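病友群里的假病人：是病，是骗，还是两样都有

通讯 11/28/18

Clarkow的一个线上病友群上个月关闭了。群里原有586名成员，大多数是淋巴瘤患者和家属。关闭的起因是一名成员承认自己从未得过癌症。此前的一年多里，这个人在群里报告过两次复发、一次骨髓移植和一次重症监护，得到的安慰和建议比群里任何一个真正的病人都多。

事情传开以后，本地论坛上的意见很快分成两派。一派说这人有病，应该去看精神科，大家不要再追究。另一派说这人收过钱，就是诈骗，该报警。两派都有人来信，问我们站在哪一边。这一期就用来谈这个问题，不谈该不该追究这一个人，只谈临床上怎样看待这一类行为。

先说几个容易混在一起的名词。

做作性障碍，指一个人伪造或者诱发身体、心理的症状，把自己作为病人、伤者呈现给别人，而这种欺骗在没有明显外在好处的时候也存在。诈病是另一回事，指为了拿到某样具体的东西去装病，比如赔偿金、病假、药物，或者逃避兵役和刑责。诈病在诊断手册里不算一种精神障碍，只是一种需要留意的情况。还有一类是疾病焦虑，当事人真心相信自己得了病，反复检查也放不下心，这里面没有欺骗。

书上分得清楚，到了具体的人身上往往不清楚。Clarkow的这个人前后收过群友凑的2000元，用途写的是买止吐药和付路费。按定义，有了外在好处，就要往诈病那边考虑。可是从时间上看，这笔钱是在发帖八个月以后才出现的，是别的成员先提出来要捐，当事人推辞过一次。前面那八个月里没有钱，只有每天晚上的回复。为了2000元，很少有人会花一年时间去学化疗方案的名字，半夜起来汇报体温。

所以比较稳妥的说法是，动机可以并存，也可以变化。一个人开始时想要的是关心，后来发现关心会附带物质上的东西，也就收下了。反过来的情形也有，本来是为了钱，后来对病人的身份产生了依赖，钱停了以后仍然不肯退出。
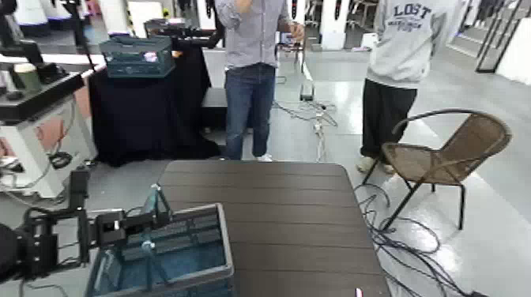
有读者来信问，既然当事人清楚自己在撒谎，为什么还能叫作障碍？来信接着写道：“我母亲真的做过化疗，她在群里说话都没有几个人理。知道自己在骗人，又一直骗下去，这和普通的坏有什么区别？”

这个问题问得很直接，也是做作性障碍这个诊断一直受到争议的地方。

欺骗的行为是有意识的，当事人知道自己没有做过移植，知道那张化验单是从别处找来的。不那么清楚的是为什么非要这样做。很多当事人在事后谈话中说不出理由，或者给出的理由前后不一，有的人在后果已经十分严重、丢了工作和家庭以后仍然会换一个地方重新开始。这种停不下来的特点，加上它对本人造成的损害，是把它看作障碍的主要依据。

有诊断不等于没有责任。做作性障碍的人一般知道自己在做什么，也知道这是不对的，绝大多数情况下，诊断不会免去法律上的责任。来信中讲到的那种不公平是真实的，真正的病人说得少、说得平淡，又常常没有力气回帖。编故事的人有时间，也知道哪里该停下来等别人问。治疗上的同情和群友的愤怒可以同时存在，二者回答的不是同一个问题。

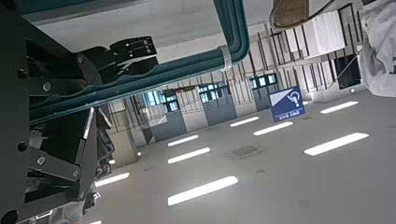
线缆与黑色支架

为什么网络让这件事变得容易

过去伪造疾病，要过医生这一关。要有体征，要经得起抽血和影像，有些人为此注射异物、服用不该服的药，甚至接受不必要的手术，对身体的伤害很大。到了网上，这一关没有了。只要会打字，能查到资料，就可以得任何一种病。从身体伤害的角度看，这是减轻了，受损的一方却从当事人自己变成了整个群体。

病友群还有一条不成文的规矩，就是不质疑。这条规矩有它的道理，病人在家里、在单位、在诊室里已经被质疑得够多了，到群里来就是想不用再解释。可是同样的规矩也保护了说谎的人。Clarkow那个群里早有人觉得不对，其中两位曾经私下交换过看法，都没有公开说，怕万一冤枉了一个真的病人。

我们整理过一些公开讨论的案例，有几种情形反复出现，列在下面供管理员参考。单独一项说明不了什么，几项一起出现才值得多看一眼。

病情总在别人得到关注的时候恶化。群里有人报告好消息或者去世的消息，当天或者第二天这个人就进了急诊。

危重之后恢复得很快，刚说完插管，24小时以内又能写很长的帖子，语气和平时一样。

医学细节很多，大段文字和网上的科普文章相同，但是问到日常的事情，比如哪个科室、几点抽血、陪护在哪里吃饭，就答得含糊。

会有“家人”或“朋友”来代为发言，用词、标点和错别字的习惯与本人一致。

一再拒绝电话、视频和见面，理由每次不同。

有人稍微表示疑问，马上说要退群，或者说自己受到攻击，让其他成员来替自己说话。

要提醒的是，真正的病人也可能符合其中几条。有的人病重时反而很想说话，激素类药物会让人睡不着、话多。有的人不愿意视频，是因为掉了头发。有的人记不清科室，是因为那段时间本来就昏昏沉沉。拿着这张单子在群里一条一条去对，会伤到很多无辜的人，请不要这样用。

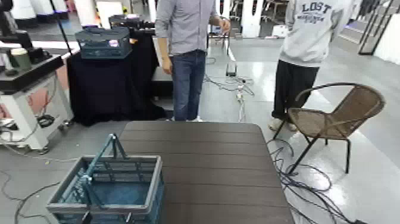
木桌上的蓝色购物篮

发现之后怎么办

Clarkow的做法是公开揭穿。一名成员把找到的证据贴在群里，一个晚上有522条回复，当事人在第二天早晨承认，随后注销了账号。三天以后管理员宣布关群。真正受影响的是剩下的人，有几位刚刚确诊，加入还不到一个月，从此没有地方可去。

Stitport的一个肾病互助群在一月也遇到过类似的事，处理方法不一样。管理员先停止了当事人的发言权限，私下发了一封信，信里写明发现了哪些不一致的地方，不要求承认，只说群里不能再继续提供支持，并附上当地心理门诊的电话。随后在群里发了一份简短的通知，说有一名成员的情况无法核实，已经离开，捐过东西的人可以与管理员联系。通知没有写当事人的真名，也没有贴证据。群里议论了几天，有人不满意，认为是在包庇，但是群保留了下来。

两种做法哪一种好，没有可靠的研究可以回答。从已有的临床经验看，当面对质很少能带来治疗上的结果。当事人常见的反应是否认、发怒、消失，然后在别处重新出现。比较温和的方式是给对方留一个可以退出去的台阶，比如说“压力有时会让人把事情说得和实际不一样，如果是这样，有人可以帮你”。这句话不要求对方当场承认撒谎，对方如果愿意求助，也不用先丢掉全部脸面。

如果涉及金钱，情况就不一样。捐款人有权知道钱去了哪里，也有权报案，管理员不应该劝他们算了。聊天记录和转账记录要保存好，不要因为生气就删掉。数额不大时，不少人嫌麻烦不去报，这是个人的决定，别人不宜代替。

当事人声称生病的是自己的孩子时，要另外处理。这时候有一个孩子可能正在接受不必要的检查和用药，或者被教着在别人面前装病，属于儿童保护的问题。请直接联系当地负责儿童保护的部门，不要在群里讨论，也不要去问家长，以免证据被处理掉或者孩子被带走。
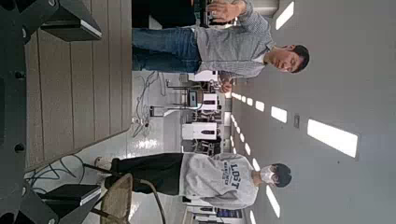 站着的两人，一人戴着白色口罩

群友的反应

Tapia的一个家属支持小组为原先那个群的成员开了几次线上谈话，允许我们转述大概的内容，不涉及个人。

说得最多的是羞愧。成员们觉得自己蠢，觉得早该看出来。有人把以前的聊天翻出来重读，一处一处找破绽，看到自己当时写的安慰话就读不下去。另一种常见的感受是哀伤，有些成员确实把当事人当作朋友，陪着“做”完了移植，现在这个朋友没有了，又不能像对待去世的人那样去怀念。还有人对后来新认识的病友也不敢相信，看到有人说复发，第一个念头是真的还是假的，然后又为这个念头难受。

小组带领者的意见是，这些反应都属于正常，多数会在几周到几个月里减轻。当时给出去的关心是对着一个自己以为在受苦的人，给得没有错。需要留意的是睡眠一直不好、反复查看旧帖停不下来、回避复诊和其他病人的成员，这几种情况可以找专业人员谈一谈。病人自己的治疗不要因为这件事中断，原先在群里约好一起去复查的，请照原来的日期去。

能不能治

做作性障碍的治疗效果总的来说不算好，主要困难在于愿意接受治疗的人少。愿意来的人里，通常以长期的心理治疗为主，处理的内容包括早年得不到照顾的经历、人际关系里的困难，以及怎样在不生病的时候也能开口要求别人的关心。没有专门针对它的药物。合并抑郁、焦虑或者人格障碍的很常见，这些可以按各自的方法治疗，治好一部分，编造疾病的需要有时也会跟着减弱。

家属如果发现亲人在网上冒充病人，建议先不要替其圆谎，也先不要在亲戚中间公布。找一个安静的时间单独谈，说自己看到了什么，说自己担心什么。对方否认时不必争到底，过一段时间可以再谈。

给管理员的几点建议

入群时写清楚本群不接受个人募捐，要帮助的人请走有核查程序的机构。这一条能去掉大部分钱的问题。

不要求新成员交病历。病历容易伪造，收集起来又有隐私上的风险，真正的病人反而会因此不愿意进来。

至少设两名管理员，有疑问时两个人商量，不要一个人做决定，也不要在大群里征求意见。

长期处在危重状态又占用大量关注的成员，可以请其转到一对一的支持渠道，这样做对真病人也没有坏处。

Grirkgate的心理热线从下月起增设一条线路，接听病友群管理员的咨询，晚间也有人值班。原Clarkow群的成员如果要找新的群，可以回复本邮件，我们会把Stitport和Tapia两处的加入方式发给您。上一期有读者问到的产后强迫念头，因篇幅关系移到下一期。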